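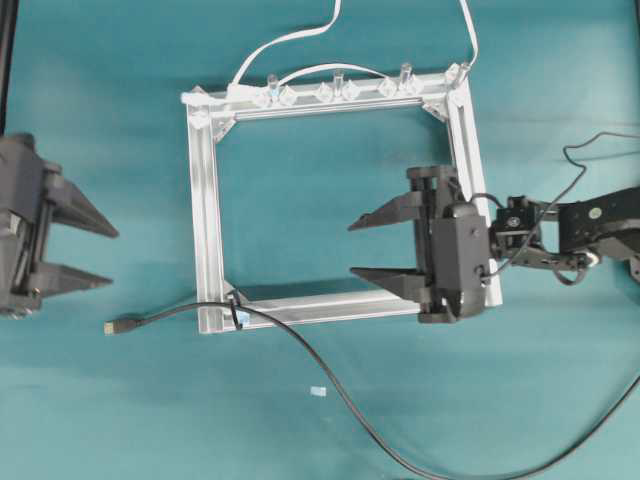 Extrusion frame on the teal cloth, corner brackets on, clear pegs and knobs along the top bar.

Small frames and loose cables: bench tips

Quick ones this time, been meaning to type these up since January. Mostly for people making little frames out of slotted aluminum bar and then hanging wires on them. Skip what you know.

Cover the bench first. Any plain cloth, one solid color. Silver on gray bench = you will lose a screw. Silver on teal, you won't. Also saves the finish, the bar ends scratch everything including other bars. Pull it tight and clamp it at the back or it bunches up under the frame.

Square it flat. Lay all the bars down, brackets in the inside corners, screws in but only finger tight. Measure corner to corner both ways. Same number? Tighten. Not the same? Push the long diagonal in and measure again. Don't tighten one corner all the way and then move on to the next, the whole thing ends up a diamond and you'll blame the saw.

Cut ends. File them. Two strokes per edge is plenty. Then tap the bar on the bench so the shavings come out of the slot, they jam the nuts later.

Slide more nuts in than you need. Once the corners are closed up you can't get the plain kind in without takeing a corner off again. The drop-in ones from Savis are fine for light stuff, wouldn't hang anything heavy off them.

Clear plastic bits go on last. Knobs, pegs, covers, whatever. Wipe with a damp cotton rag, no paper towel, no window spray (some clear plastic goes cloudy, ask me about my 7 ruined knobs). Snug, then stop. It cracks before it strips.

White cable on silver bar looks neat, dark cable is easier to trace. Pick one per job and stay with it if you can. I never can.

Leave slack. A loose curve coming off a corner is good, a straight tight run pulls on the plug every time you turn the frame over. I use a hand's width, Myrto Gkikas uses double that and hers last longer, so.

Cable ties now.

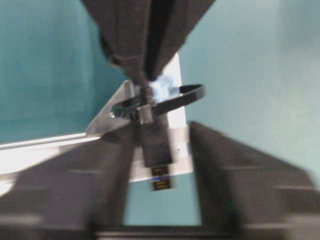 Leave the tie loose until the plug has been where it's going at least once. Then pull it up. If you cinch it first the tie is always in the wrong place and you're cutting it off again. Snips, flush, flat side toward the tie. Never a knife, you will nick the cable.

Put the tie around the cable and something solid, a bracket is ideal. Tie around cable only does nothing for you.

USB ends: don't leave them dangling over metal when there's power on the other end. Unplug first, or put a cap on. Caps come in a bag from Trendero, more than you'll ever use, share with a neighbor. Keep fingers off the contacts. If the tip is grubby, dry soft toothbrush, nothing wet.

Tape for labels. Fold the end over on itself so theres a tab to pull. Write on it before you stick it, not after. Blue painter's tape comes off clean if you don't leave it all summer.

Screws by size in jar lids while you work, back in the Vitside drawers when you quit. Ah-rin Bang wrote in to say a magnet strip works better then lids. Probably does. Aluminum won't stick to it though, so the brackets still need a lid.

More on drilling the bar next time, out of room.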